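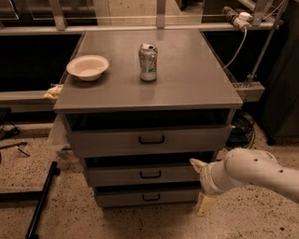 Figure 2.1 A robot arm with its gripper beside a three-drawer metal cabinet.

Chapter 2: When the Drawer Won't Close

Most of us, asked to picture a robot accident, think of something large and loud, and I'm afraid the one that got me interested in safety was neither. Ifeoma Ojo was running a drawer-closing routine at the Detanberg workshop one April, a job the arm had finished 1,000 times in testing, when a drawer jammed partway along its runners. The arm kept pushing. The controller had been told where the gripper ought to finish, and it had no limit on how hard it could try to get there – so the whole cabinet began to creep across the floor.

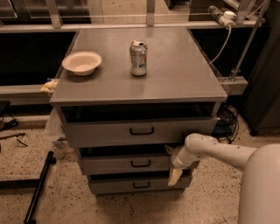 Ifeoma hit the stop button, bless her, and the only casualty was a bent runner. Her colleague Yakubu Sani had the log open before the kettle boiled, and there it was in plain numbers: the force had climbed past 50 newtons and stayed there for 2 seconds without raising a single warning.

We'll come back to that log often in this chapter, so please keep a pencil handy. We begin with force limits and how to choose a sensible one, then move on to the harder matter of what an arm should do once it has stopped and is still holding the handle.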